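Tips for the whelping room and puppy kitchen

We are asked the same things by every new owner, so I have written them down. They come from our own litters at Rikurska and have suited our dogs.

**Bedding.** Cut old towels to fit the box and keep twice as many as you think you need. Wash at 60 degrees with no softener. Shake the hair off outside first or the machine filter will clog.

**Weighing.** A flat kitchen scale with a tea towel on it is fine. Weigh at the same hour each day and write it in a notebook. Our smallest from the February litter was 210 g at birth, and the notes were a great help to the vet.

**First meals.** Soak 200 g of puppy biscuit in 500 ml of warm water and leave it until it mashes with a fork. Drain off what is left - puppies walk through everything.

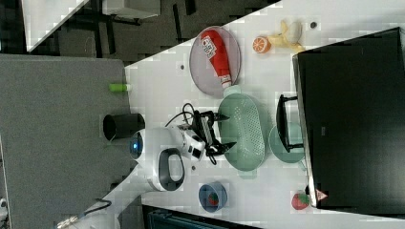

Use shallow dishes and lift them after twenty minutes. Wash them apart from the family's plates, and keep one sponge for the dogs only.

**Combing.** Ghazala Bhutto, who has Vevetti and Otico from us, keeps a spray bottle of plain water by the grooming table. Mist the coat lightly before you brush, then work from the skin outwards. Dry brushing breaks the hair.

**Muddy feet.** A washing-up bowl by the back door, half full, changed daily.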